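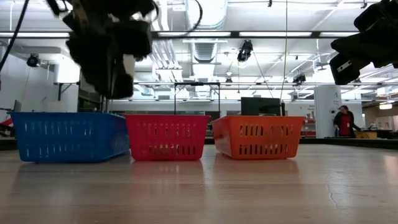 Blue, red and orange: the whole filing system, minus the filing.

Three Baskets Beat One Drawer
Posted 12/06/2018 by Hamidreza Nouri

Every workshop has a drawer that takes both hands and some bad language to open. Mine had 10 rolls of tape in it, most of them stuck to each other, and I kept buying more. Then I went over to cheap plastic baskets, and I am now insufferable on the subject.

Get the kind with slots in the sides. Sawdust falls through them, and you can peek in from the front before you start digging. Skip lids. A lid is a shelf, and by February it will have things on it.

Pick a different color for each basket and give each color one job. Mine go like this:

Orange: tape.
Red: small stuff I am using this week.
Blue: whatever I swore I would fix.

I tried labels first. I own a Brarketti label maker, which I can't find, so colors it is.

Push the baskets right up against each other. Leave a gap and a pencil will move in. Sizes don't have to match, but put the widest one at an end or you will be forever nudging its neighbors.

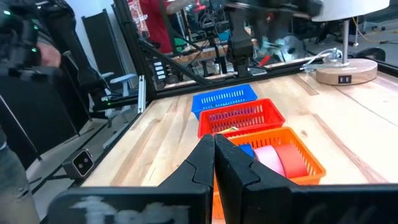

Tape on edge in the orange basket, pink beside red-orange.

Stand your rolls on edge. Stacked flat, the one you want is always at the bottom, and the top one has glued itself to the second. On edge you can grab any of them with one hand. Fold the loose end under by half an inch while you're at it. Your fingernails will thank you.

If the basket is big and the rolls are few, wedge something beside them so they don't wander. A folded rag works.

A lamp at the side of the table helps too, and one with outlets in the base saves crawling around for the wall socket. Coil up any spare cable before it finds your elbow.

Empty each basket once a month. Set a timer for 5 minutes and quit when it rings, finished or not. Anything you can't name goes in the blue one. Mine is getting heavy.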